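Chapter 4
Cloth, Thread and Fibre

Pick at the hem of whatever you have on today. With a bit of patience you can tease out a single thread, and if you untwist that thread it falls apart into hairs so fine you can hardly see them. Every sheet, sock and sail ever made comes down to those hairs. I think that is wonderful, and I hope that by the end of this chapter you will too!

We begin with fibres. Some, such as wool and silk, come from animals. Others, such as cotton and flax, come from plants, and a great many more are made in factories from oil or wood pulp. Twist short fibres together and they grip one another, giving you yarn. Weave the yarn, with one set of threads crossing another at 90 degrees, and you have a cloth that hardly stretches along its threads. Knit it into loops instead and the cloth will give in every direction — try tugging a tea towel and then a jumper.

Cloth also has a kind of memory. When you bend a fibre sharply and leave it under weight, some of the bend stays. Wool springs back well. Cotton and linen do not, as anyone who irons shirts will know.
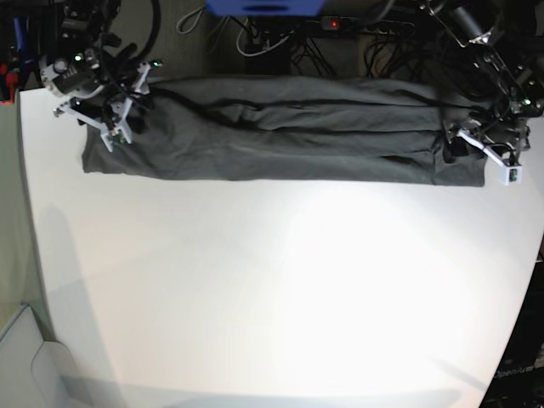
Figure 4.1 A dark grey garment folded into a long, narrow band. Fold lines run along its length, with softer wrinkles near the ends.

Why should a hot iron flatten a crease when a cold one barely touches it? The answer lies in the tiny bonds inside the fibre, and we shall get to it in Section 4.3. Before then you will meet Azra Stojanovska, a weaver who spent one December unpicking an old blanket to find out how it was made. Her notes cover 133 pages, and the sketches are a treat.

You will need a hand lens, a ruler and 10 small scraps of cloth for the activities. Old clothes are ideal — ask before you cut!

Before you read on
1. Find 2 fabrics at home that feel quite different. Read their labels and write down what each is made from.
2. Scrunch each one in your fist while you count to twenty, then let go. Sketch the creases you see.
3. Keep your sketches safe. You will need them again in Section 4.3.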